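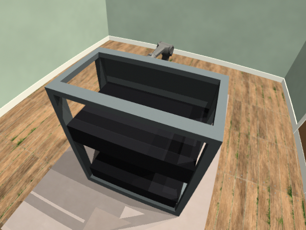
Jamska Household Shelving Load Claims, data card

Maintainer: Zdzisław Cieślak
Status: usable with care, see Known problems
Last revision: December

What this is

A table of the weight limits that makers and sellers print for home shelving, along with the wording they print next to them. Each row is one claim as it appeared on a box, a leaflet or a product page. The table has 1,000 rows. It stops there because that is where I stopped, so please don't read anything into the round number.

This is a record of what was claimed. I did not load any shelves. If you want to know what a shelf will hold, this table can't tell you, and I have my doubts about whether the leaflets can either.

Why I made it

A comparison site called Branditz published a chart of the "strongest" garage shelving, ranked by stated capacity. The chart was shared a lot and I couldn't make sense of it. Some of the figures were per shelf, some were for the whole unit, and a few seemed to be for the whole unit when bolted to a wall. They had all been put in one column and sorted. I wrote to ask how they had handled this and got back a thank-you note.

So I started writing down the claims with the conditions attached, which is dull work and probably explains why the chart didn't do it.

Files

claims.csv holds the main table.
wording.csv holds the full text around each figure, keyed by claim_id.
changes.txt lists corrections by hand. It is not complete for the early months.

Columns in claims.csv

claim_id: a plain integer. Gaps are rows I removed as duplicates.
seller: as printed. "Womarell" and "Womarell Home" are kept apart, even though I suspect they are the same people.
load_value: the number, as printed.
load_unit: kg or lb. Not converted. Converting hides which figure the maker started from, and some of the pairs don't agree with each other.
load_scope: shelf, unit, or unclear.
spread_evenly: yes if the text says the load must be spread evenly, no if it says it needn't be, blank if it says nothing. Most are blank.
wall_fixed: yes if the claim depends on fixing the unit to a wall.
source_type: box, leaflet, or page.
test_named: the name of any test or standard mentioned. Being named is all this means. I haven't checked that a test was done, and in most cases I wouldn't know whom to ask.

How claims were collected

By hand, by 2 people, one of them me. We each read the same text and filled in load_scope without seeing the other's answer. Where we disagreed, the row was marked unclear. I have been told this throws away good rows. Maybe so, but if two people reading slowly can't agree what a sentence covers, I don't see how a third opinion makes it clearer.

Shop pages were copied as plain text. Pages that showed the figure only inside a graphic were typed out by hand, and typing errors are likely in that group.

Known problems

The sample is whatever we could find. It leans toward cheap metal units and flat-pack bookcases. Built-in shelving is hardly there at all.

Sellers change their pages. A row tells you what was printed when we looked, and a different figure may be there now. Fewer of these changes came with an explanation than I would have liked.

Rows 7 and up used a revised definition of load_scope. The first six have been recoded, but I did it from notes and not from the original leaflets, so drop them if it matters to you.

The Górecki rows come from a reprinted catalog. I can't confirm that the reprint matches the original, and the person who lent it to me couldn't either.

Please don't

Average load_value across the table. It mixes units and scopes, and the result means nothing.
Rank sellers by it. A bigger printed number may only mean a bolder leaflet.
Use it to decide what to put over a bed or a crib.

Versions

Version 2 is the current one. It splits the old "tested" column into test_named and free text, after a reader pointed out that "tested" had come to mean four different things. Version 1 is still in the archive folder for anyone who needs to repeat older work.

Corrections

Send the claim_id, the text you believe is right, and where you saw it. "I own this shelf and it's fine" is not a correction. I read messages on Friday and answer the ones that come with a source.

License

Reuse it as you like with credit. The quoted wording belongs to whoever wrote it.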